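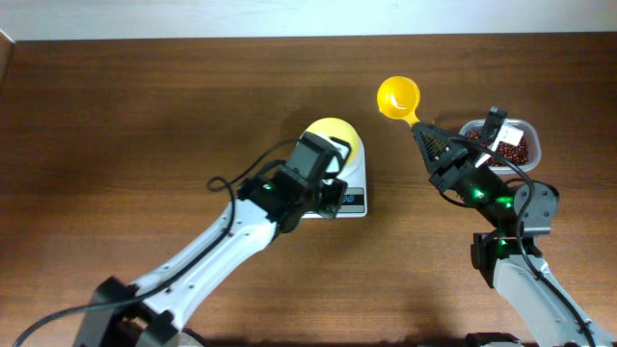

Kitchen table, October.

Print | E-mail this entry

Oct 14, 2018

Up before six. Frost on the car but none on the beds near the house, so the chard is still standing. Coffee, toast, and then out to Nostdale for the cabbage.

The farm stand there closes for the season at the end of the month and they sell off the big heads by the sack. I had put my name down in March for a half share and had forgotten how much a half share is. It is 80 pounds. Last year the same money bought a full share, and there is a sign by the cash box now that says diesel, seed and boxes have all gone up. I believe it. The garlic was 86 cents a head, and I bought it anyway because mine came in small.

The woman at the stand said the late heads are denser this year on account of the dry August. She cut one open for me. It was tight all the way to the core and very white. Good for kraut, less good for stuffing, since the leaves won't come away whole. I took two looser ones from the bin by the door for stuffing.

Stopped at Mfinanga on the way home for caraway and juniper. They have moved the whole spices to the back wall and put teas where the spices used to be, and I walked around for a while looking for them. The caraway was fine. The juniper looked old and I left it. Also got a bag of rice and some dried limes, which were not on the list.

Home by ten. Brought the sacks in through the side door and trimmed the outer leaves on the back step so the mess stayed outside. The compost bin is now full to the lid. I will have to turn it this week or start the second one.

I started slicing at eleven. The old Grovus board with the slanted blade is still the best thing I own for this. The guard cracked two years ago and I use a folded dish towel instead, which is not smart. I went slowly. The new mandoline I bought in the spring is sharper, but it is too narrow for half a head, so every piece has to be cut down first, and by then you may as well use a knife.

Salt is two percent by weight, same as always. I used to go by spoonfuls and got a batch one winter so salty that I had to rinse it before every meal. Now I weigh everything and write it on a strip of tape. I work in lots of 1,000 grams because the sum is easy, 20 grams of salt to each, and I don't have to think about it when I'm tired.

By one o'clock my shoulder was sore and I stopped for lunch. Cheese, the end of the rye loaf, and some of last year's kraut, so there would be room in the refrigerator. It has gone soft but the taste is still good. There is one jar left from that batch.

After lunch I packed the large crock. It took more than I thought. I pound it a little at a time with the end of the rolling pin until the juice comes up, then add the next lot. The weights are the two halves of a stone plate that came with the crock, and I boiled them first. Filled the moat with water and put the lid on. Tape on the side with the date and "plain."

The second crock got caraway. I was going to do a third with apple but ran out of patience, and the apples can wait.

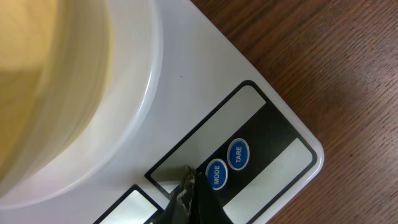
Jars

I was short of jars again. I have plenty of small ones from jam, but for kraut I want the wide quart size, and four of mine have gone out of the house full and not come back. The hardware store in Ploter had them by the dozen. I didn't want a dozen, but they won't split a case. The lids are the new kind with the thinner rubber. The box says to wash them in warm water and not boil them, which is different from what I was taught, so I followed the box.

Filled five jars with red cabbage and ginger. Red cabbage gives less juice than white and I had to top up two of them with brine. They are on a tray in the pantry. Last fall I set them straight on the shelf and they bubbled over onto the flour.

The pantry is cooler than I would like. I may move the tray to the floor near the water heater for the first few days and then bring it back. It did well there last time, though I did have to step over it.

Beans

Went through the dry goods while the pantry door was open. We have more beans than I thought and less barley. The pinto beans are from before we painted, so I put them at the front to be used first. They will need a long soak. I cooked 600 grams of white beans for the week, with a bay leaf and half an onion, and salted them at the end. Half went into a soup with the ragged cabbage that was too small to slice. The rest are in the refrigerator.

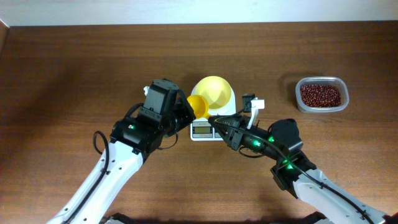
Scale, yellow bowl, red beans.

Soup was good. It needed vinegar. Ate it with the other heel of the rye and washed up straight after, before the cabbage bits could dry onto everything. There were shreds under the stove and one in my shoe.

To do this week: turn the compost. Check the water in both crocks every second day. Ask at Nostdale if they will have any onions left before they close, and what they want for a sack. Get a proper guard for the Grovus board, if those are still sold. Plant the garlic before the ground gets hard, keeping back the largest heads for seed.

Two whole cabbages are still in the sack on the back step, along with the looser ones. I wrapped them in newspaper. If it freezes tonight they will be all right under the bench.

Bed at nine thirty. Hands smell of caraway.

Print | E-mail this entry

Get new entries by e-mail. Enter your address to sign up for the newsletter. You can unsubscribe at any time.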